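**Two arms, one queue, and the scheduler I should have written in September** (long thread, get a coffee)

1/ Several of you asked how the planner rewrite is going, and I kept saying "nearly there," so I owe you a proper answer. It's going well! It also ate far more of my evenings than I promised my family it would, and most of that went into one small file that decides which arm gets to go next.

2/ Some background for newer folks. Pallonura is my little planning layer for two-arm tabletop work. Perception hands it a list of poses, it decides who picks what, and then it sends trajectories down to the controllers. The old version planned each arm separately and checked for collisions at the end, like two people writing the same letter and comparing notes afterward.

3/ You can guess how that went. Last month's log has 1,437 planning requests in it, and 262 of them came back with "no valid plan" when there was a perfectly good plan sitting right there. One arm had simply claimed the middle of the table first and wouldn't let go of it.

4/ So the new version reserves space in time slices. Each arm asks for a chunk of the workspace for a short window, gets it or doesn't, and gives it back as soon as the wrist clears. I borrowed the general idea from how train lines get shared, and I'm a bit embarrassed by how long I spent reading about railway signaling (it's wonderful, please don't start, you will lose a weekend).

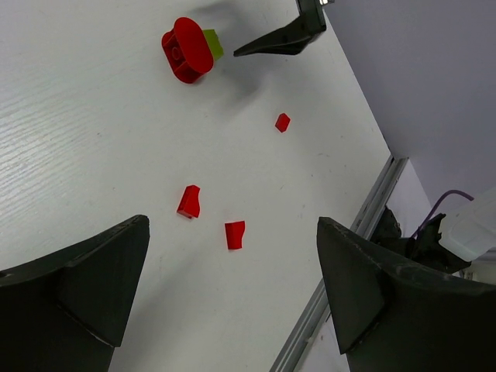 5/ The part I underestimated was the release. Grabbing a reservation is easy, but letting it go at the right moment means knowing where the arm really is, and my state messages were arriving late whenever the vision node got busy. The planner was making very polite decisions about a table that had already moved on without it.

6/ I fixed that by giving the joint states their own thread and stamping everything at the driver instead of on arrival. It sounds so obvious typed out like that! I have a sticky note on my monitor that now says STAMP AT THE SOURCE, and I'd recommend the same note to anybody starting out.

7/ Perception got some love too. Small bricks are hard on my pose estimator, especially when one sits partly behind another, because a sliver of a shape can fit half a dozen poses equally well. Before, it would pick one and announce it with great confidence. Now it passes along the whole handful with weights, and the planner prefers to go after the pieces it's sure of.

8/ A nice side effect is that picking the easy ones first often uncovers the hard ones, so the uncertain pose gets another look before anyone has to commit to it. I didn't design that on purpose, but I'm happy to take it.

9/ Tooling corner, for the three of you who love this as much as I do: Fikano (the log viewer) can now scrub both arms on one timeline with the reservations drawn as colored bars. I found two bugs in the first ten minutes of using it, one of them in Fikano.

10/ Still on the list: regrasping when a brick is lying on its side, a sensible timeout when both arms want the same piece, and the config format, which I've changed twice already and will probably change again. Sorry in advance to anyone on the Te Moana branch, I'll write a migration script this time.

11/ The scheduler itself came out at 327 lines, down from 698, and I can read all of it without sighing. Code goes up on the Detow repo once I've cleaned up the tests. If you run two arms and want to try it early, reply here and tell me what your message rates look like, especially if they're bad.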